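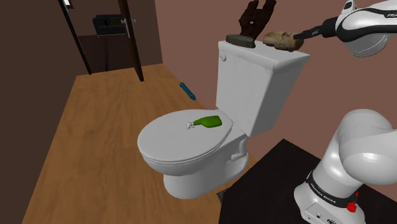

Zernilari Restroom Clearing Set

README and data card

Overview

Zernilari is a set of simulated episodes in which a single fixed arm clears loose objects from a toilet lid and a tank cover. It was produced for the cleaning department at Moltton, which services guest cabins and staff quarters. The arm does no cleaning. Its task is the step before cleaning, where whatever has been left on the fixture is moved off so that an attendant can spray and wipe.

The release contains 1000 episodes, rendered from 40 room layouts. There is no real-world footage in this release. All scenes, including walls, floors and adjoining rooms, are rendered.

This card covers the data, the work it stands in for, and what changed in the attendants' job during the trial that used the trained policy. The trial itself is documented in the Noguchi site notes, which are kept separately.

Task definition

Start state: one or more objects rest on the lid, the tank cover, or both. The lid is closed. The arm base is mounted on a black surface beside the fixture.

Goal state: lid and tank cover hold no objects, and nothing has been dropped.

Time limit: 80 seconds of simulated time per episode.

Objects on the floor are not part of the goal. They are present in many layouts as clutter and the policy is expected to leave them alone. An episode in which the arm touches a floor object is marked with the flag floor_contact and still counts as a success if the goal state is reached.

Objects

The object pool has 48 models. Bottles are the most common item on the lid, placed upright or on their side. A bottle on its side is the harder case, because the lid is smooth and slightly curved and the bottle rolls when a finger touches it off center. The tank cover takes bulkier things: low blocks, decorative pieces with branching tops, log-like shapes with a rough surface.

Several models would rarely be found in a restroom. They were kept because attendants at Moltton reported that what guests leave on a tank follows no useful pattern, and a policy trained only on toiletries failed on ordinary ornaments. Irregular shapes also test whether the gripper comes in at a workable angle when one object lies close against another.

No object model contains liquid. See Known limits.

Episode contents

Each episode folder holds:

states – joint positions, gripper opening and object poses at every step
views – rendered color and depth from the fixed viewpoint
events – first contact, lift, release and drop, with step index
outcome – success, timeout, drop or abort
layout – room, fixture and door configuration

Depth is stored in meters. Object poses are given relative to the arm base. Step indexes start at zero. Color frames are not compressed further after rendering.

Splits

Splits are made by layout. No layout appears in more than one split, so a validation result reflects rooms the policy has not been trained in. Object models are shared across splits. Users who want unseen objects as well should filter on the model field in events and rebuild the lists with make_split.

Background: the job before the trial

A cabin restroom was serviced by one attendant working from a cart. The written procedure had the attendant clear the fixture, clean, then put guest items back. Clearing was never timed separately. It was treated as part of cleaning, and the allowance per room did not change with the amount left on the tank.

Attendants raised two points in the planning sessions. Reaching across the fixture to lift items from the back of the tank was uncomfortable over a full shift. Breakage was also charged to the room record of whoever had serviced it, which made people slow and careful with anything fragile and quick with everything else.

What changed

Under the trial procedure the arm clears and the attendant cleans. The attendant wheels the unit into position, starts the run from outside the room and works on the bed and surfaces until the run ends. The order of work in the cabin is therefore different. Under the old procedure the restroom came first.

The following changes were recorded.

Reaching over the tank dropped out of the normal routine. It remains in cases where the arm aborts.

A positioning step was added. The unit is heavy, and door sills were a regular complaint. Attendants on the upper level asked for ramps in March and received them before the trial ended.

Putting items back stayed manual. The arm has no record of where things stood that an attendant would trust, and guests notice when a bottle has moved.

Breakage by the arm is no longer entered against the attendant. This required a change to the room record form, where a separate line now exists for the unit. Attendants rated this as the most useful change of the trial. It has no technical component.

Waiting is now visible. When a run reaches the time limit close to the end of a room, the attendant has nothing left to do in the main area. Supervisors first logged this as idle time. The log category was later renamed to hold and removed from individual figures.

Room allowances were not shortened during the trial. Whether they will be afterwards is a decision for Moltton and outside the scope of this data. Users citing Zernilari in support of a staffing change should note that it contains no measurement of human work. Success rate in simulation does not convert to minutes saved.

Known limits

Open containers are missing. A policy trained on this set will tip an open cup.

Soft items such as towels and cloths are missing.

The lid is closed in every episode. Behavior with an open lid is undefined, and the deployed unit aborts if it detects one.

People are never present. The set should not be used to train or check any behavior near a person. In the trial this was handled by a door sensor that stops the arm, with no learned component involved.

Rooms are small and lighting is even. Mirrors are not modeled.

Contact between the gripper and rough surfaces is simplified. Grasps on bark-like textures hold better in simulation than they should.

Maintenance

Rendering and packaging are done with the Zeltico toolchain. Layout files from earlier builds load without conversion, but events files must be regenerated with rebuild_events before use. Reports of mislabeled outcomes should include the episode folder name and the step index. Corrections are added to the changes file, and episode folder names are not reused after removal.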